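Sinholm cell, maintenance meeting
Minutes, September 28, 2019

1. Joint 2 grease interval stays at 2000 hours. Counter read 2896 at last service - overdue, logged.
2. Base bolts retorqued to 85 Nm. Recheck after 300 hours.
3. Cable at the yellow block to be clipped clear of the elbow travel. Simulation model to be updated first.
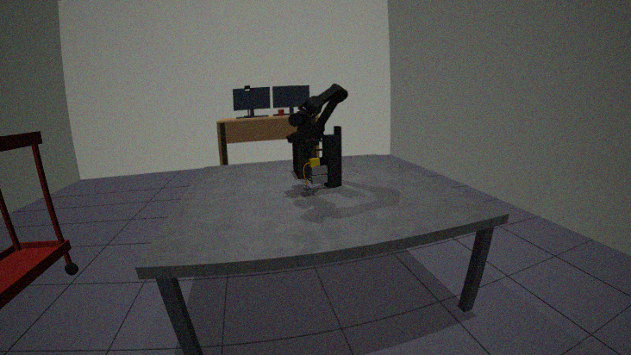 Minutes: Padmavathi Mudaliar | Sinholm

4. Arm stays on the gray table for the Lorberg trial. Foreground of the tabletop to be kept clear. Action: D'Souza.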